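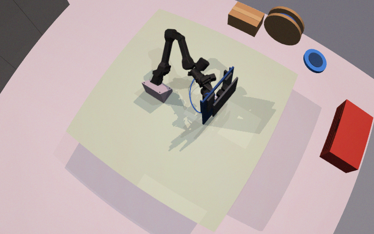 Figure 1. Simulated cell, arm holding the rack piece over the mat. Carton, wooden disc, blue dish and red box at the far side.

Work and Technology, Unit 6
Handout: When the rack line got an arm
Instructor: Ashraf Nasr

Read this before the session and bring the handout with you. The case is the Stelmakh plant in Lundemley, which makes and packs small racks and frames for shop displays. The reading from March on job rotation is still useful, especially the part on who decides the rotation.

1. The plant before the change

The rack line had 12 people on each shift. Four of them did what the plant called handling. They picked up a rack piece, set it on the fixture, let the next person fasten it, then lifted it off and put it down for packing. The pieces are not heavy. The trouble was the number of lifts and the turn of the wrist that went with each one. A handler on a normal shift did 505 lifts. Most of the people in that job had sore wrists or forearms at some point, and they traded places with the packers when it got bad. The trading was informal and did not show up in any record.

This matters for the case. Management looked at the handling job on paper and saw one task done by four people all day. The people on the line knew it as a task shared by eight or nine, depending on who was hurting.

2. Planning in simulation

Stelmakh bought the arm and the planning software, called Sellex, through a supplier in Trurkatwood. For the first months there was no arm on the floor. The work was done on a screen, in a model of the cell like the one in Figure 1. The engineer in charge was Petro Kostiuk, who had worked at the plant as a line technician before he moved to engineering.

In the model you can move the base, change the grip, and run the same pick again and again at no cost. Kostiuk's team used it to answer questions such as these:

Where does the base go so that the arm reaches both the fixture and the packing side?
Which edge of the piece should the fingers hold?
How far does the piece have to tilt to clear the mat?
What happens if something is left close to the work area?

In Figure 1 the fingers hold the piece at its upper edge, with the fingers in the gap between the two panels. A handler would not hold it that way. People took the piece by its two sides, one hand on each. The grip was chosen for the machine, and the fixture on the real line was later changed to match it. When a person had to step in and do the job by hand, the new fixture was awkward to use.

Look also at what a model of this kind leaves out. There is no person in Figure 1. There is no aisle, no noise, no pallet parked in the wrong place, no one waiting for parts. The objects at the far side are simple shapes with plain surfaces. A model like this is a good tool for reach and grip. It has much less to say about how the work around the arm will be done, and at Stelmakh it was used as if it covered both.

3. What the line workers were asked

The workers were shown the simulation once, in the break room, for the length of a break. They were asked if they had questions. There were two, one about pay and one about where the arm would stand. No one was asked how the handling was done at present. Several people said later that they would have brought up the trading of places if the question had been put to them.

Kostiuk told our class that he knew about the trading from his own years on the line. He did not put it in the project plan because he thought everyone knew.

4. After the arm was installed

The four handling positions were closed. No one was let go. Two people moved to packing, one moved to the warehouse, and one became the cell operator. The cell operator loads pieces, watches the arm, clears stops and writes up each stop in a log.

Changes reported in the first 52 weeks:

Wrist and forearm complaints on the line went down.
Packers had fewer ways to change tasks during a shift, and complaints of sore backs and tired feet went up among them.
The pace of the line became steady. Before, it slowed in the last hour and everyone expected that. Now the arm keeps its pace and the people on either side of it have to keep up.
The cell operator's job was paid at one grade higher. It was also the only job on the line done alone.
Small repairs that a handler used to make without thinking, such as pushing a bent corner back into place, were no longer made. Those pieces went on to packing or stopped the arm.

The last point took the plant a long time to notice. In the old job description there was nothing about corners. The handlers had been doing a quality check for years and it was never written down.

5. Terms to know

Task: a single piece of work, such as lifting a part onto a fixture.
Job: the set of tasks one person is paid to do, plus the things they do that are not listed.
Hidden work: work that gets done but does not appear in the job description, the schedule or the records.
Pacing: who or what sets the speed of the work.
Cell: the arm, its fixtures and the space kept clear for it.
Residual tasks: what is left for people after a machine takes over part of a job. These are often the odd cases and the stops.

Please keep task and job separate in your written work. Many papers last term used them as the same word, and the argument got lost.

6. For discussion

Suppose you have the model in Figure 1 on a screen and thirty minutes with the line workers. What would you ask them, and in what order?

The operator's job is better paid and easier on the body. Two of the former handlers turned it down. Suggest some reasons and say what evidence you would want for each.

Should the steady pace be counted as a gain, a loss, or both? For whom?

Who should have written down the corner check, and when?

7. Written assignment

Write two pages on one job you have held or can observe. List the tasks in the official description, then list the hidden work. Choose one task that a machine could take over and explain what would happen to the rest of the job. Do not spend space on how the machine would be built. Interviews are welcome, but ask permission and change the names.

Due 2020-04-22, by the start of class. Papers go in the course folder under your own last name.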